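To: equipment-planning list
From: Soon-im Moon
Date: May 11, 2025
Subject: Re: Vuvari quote, sim seats and the second arm

Jinlong, before anyone signs, have a look at what the money is meant to be based on. These are out of the simulated house the planning numbers come from. 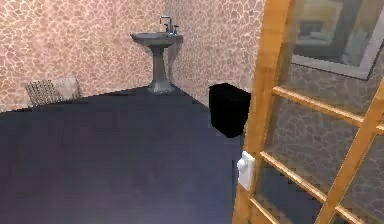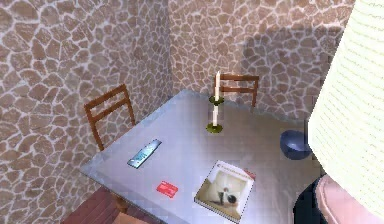
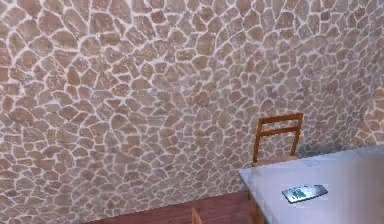 Stills from the simulated house: the bathroom, then two with the stone wall and the pale table.

Jinlong Zheng wrote:

> Vuvari will hold the price on the second arm until
> December if we also take 10 sim seats. Their view is
> that we can do nearly all the navigation and
> object-finding work in simulation, and the hardware
> only has to arrive for the last stretch. Gorisden
> did it that way and they're happy. I'd like to put
> the whole bundle in this year's request, 564 hours
> of support included.

I've read the quote twice and I'm still not there. Seats are fine. I'd pay for four of them tomorrow. My trouble is the jump from "it finds the remote on the table" to "so we need a second arm".

Look at the bathroom one. There's a glass door with the wall pattern showing in the panes, and a black box by the sink that I can't put a name to. If I can't tell whether it's a bin or a cabinet, I'd like to know what label the software gives it and who checked. Same goes for the magazine title, which is a smear. Nobody should be budgeting for reading tasks off that.

As for Gorisden being happy, they bought the base and the arm together and Hong's group does their maintenance. We have no Hong. We have me, and a Poma unit from 2014 that still needs its colour camera recalibrated every time it's moved.

Support hours: what happens to the ones we don't use? I counted 187 logged against the last contract, all year, and we paid for a lot more than that.

My suggestion is four seats now, no arm, and we ask Vuvari to run their finder on our own kitchen before December. If they won't, that tells us something about the price hold too.

Can you send me the licence terms? The attachment came through as a blank page.

Soon-im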